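Two-arm sorting task, Trevville robotics club, setup notes

Read before you touch the arms. Updated Fri 11 January.

1. Power off. Check both base plates are tight on the front rail. Wiggle test, every time.
2. Home left arm, then right. Never both at once.
3. Mice go in the yellow bin. Pack it close, mixed colors is fine, the Devport round does the same.
4. Run the pick script at slow speed. 14 tries per arm, log every one, misses too.

Arm stops halfway? Its usually the cable snagging on the elbow. Hit stop, power down, re-route it, leave slack.

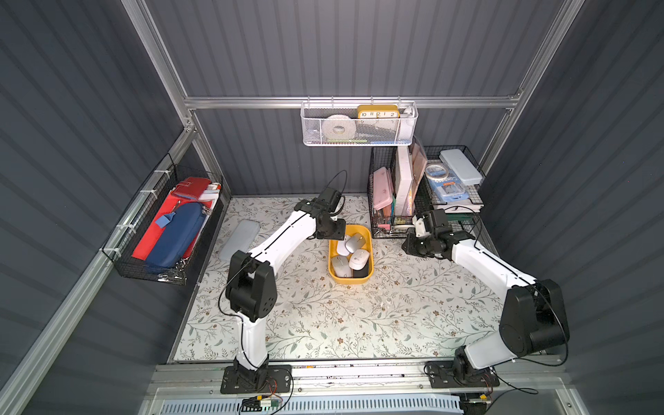 5. Still missing picks? Redo the height offset. Go down in small steps and save after each one or you loose the lot.
6. Full speed only after a clean slow run. Timeout is 800 ms, leave it alone.
7. Copy logs to the shared folder, team name first.

Baskets and rack stay where they are till the May meet. Next page: handoffs between arms.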